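Friday, February
5 min read

Welden place checker, second look

Started the morning with the number everyone has been passing around: 837 placements passed out of the last batch. I don't trust it and I said so at standup, so now it's mine.

First, what the checker tests. It takes the block pose from the simulator, takes the pose of the target plate, compares the two centers in x and y, and fires as soon as the distance is under the threshold. It doesn't look at the gripper at all. It doesn't look at z either, apart from a sanity bound so loose that a block held well above the plate gets through. So the arm carries the block over the plate, crosses into tolerance on the way down, the episode is stamped "success", and the run stops. Whether the fingers would ever have opened is left to the imagination.

Pulled 11 passing episodes at random and let them run on past the stamp. In 2 of them the fingers closed again after release and dragged the block off center. In one more the release command went out while the wrist was still moving. I'm not going to turn 11 episodes into a percentage, and I'd ask the people who put the other number on a slide to hold off as well.

Changes to the checker, on my branch only for now:

- gripper width must be past the open threshold
- no contact between block and either finger
- block z within tolerance of resting height on the plate
- all of it held for a full second of sim time
- yaw logged but not scored yet (see below)

Yaw is a mess. The plate gets a small random rotation at reset, the planner reads the nominal value from the config, and the checker ignores it, so the two mistakes never meet. Scoring yaw today would fail a lot of runs for a bug that belongs to reset. Fix reset first.

Second thing, the Plustumen pose estimator. The claim in the notes is that it "handles shadows". Where does that come from? The training renders had the light straight overhead, I checked. The current setup has the light off to one side, and the arm throws its shadow over different parts of the room depending on pose. From the wrist it's worse, with dark angular patches on the mat right past the block, next to a part of the block that is already black. If I were a corner detector I'd be tempted too. Residuals get bigger when the wrist is low, which could be the shadow, the lens model or the fingers covering the sides. Three suspects, and so far a lot of confidence about the first one.

The lens model deserves more suspicion than it's getting. The wrist view is circular and the edges of the mat bow badly in it. Someone fitted the distortion on checkerboards near the middle. I want residuals binned by radius before anybody retrains anything.
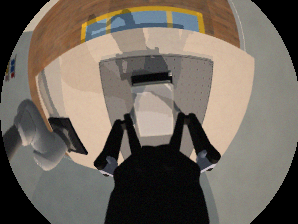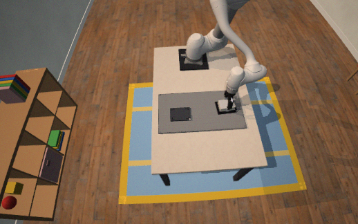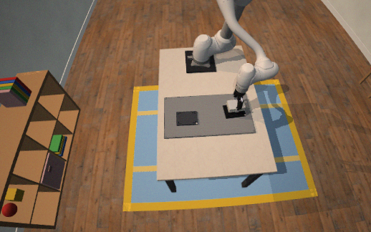 Fidel Navarrete

Wrist view first, then the two room views. In both room views the gripper is down at the right-hand plate position, and going by either one alone I couldn't tell you if the fingers are holding the block or have just let go. The old checker can't tell either. That's more or less my whole complaint.

The wrist view does show the pale block between the fingertips, so a width reading plus contacts ought to settle it. Contacts are noisy in this build though. With the fingers still, I saw the contact flag flicker on and off in 5 consecutive steps. The one-second hold should cover that. If it doesn't, I'll filter, but I'd like to know why it flickers before I hide it.

After lunch: reran the 11 with the new checker. It rejects the same ones I rejected by eye, which is nice and proves very little, as I wrote it while looking at them. Needs episodes I haven't seen. Hinojosa batch is a candidate if the logs kept finger widths. Not sure they did.

To do:
- rescore the full batch, keep old and new columns side by side
- reset yaw bug, ticket it properly this time
- residuals by radius, then by light angle
- take "handles shadows" out of the notes until there's a plot behind it

Comments

kd: The early stop was added to save compute. It was never meant to be the reported metric.

Fidel Navarrete: Then it shouldn't print the word success.

mt_planning: Hinojosa logs have commanded widths only, no measured. Sorry.

Recent entries
Rureck planner: timeouts that weren't
Finger contact flags, a complaint
Hinojosa log format, what's missing
Plustumen on the old lighting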